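Toy sorting: boxes or one big tray?
Small Spaces board, June 2020

plutholm_78
I want the toys off the floor before we move the playroom around. Does anyone sort by type, or is that a waste of an afternoon?

tray_fan16
One shallow metal tray, everything in it, done! Kids can see it all at a glance.

Drament8
Disagree. We had a big tray in February and it was a swamp by lunch. Boxes with a hole in the top, one kind of toy in each.

tray_fan16
Mine has balls, a spiky green one too, all mixed up with bits of confetti fabric, and I like it that way. The yellow, blue and pink boxes just stay stacked next to it. 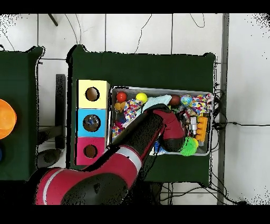

Reply 5
imstead200
Stacked is the problem (you have to lift two to get at the pink one). Put them side by side and I'm on Drament8's team.

plutholm_78
Okay, boxes in a row, tray for the balls. Trying it tonight.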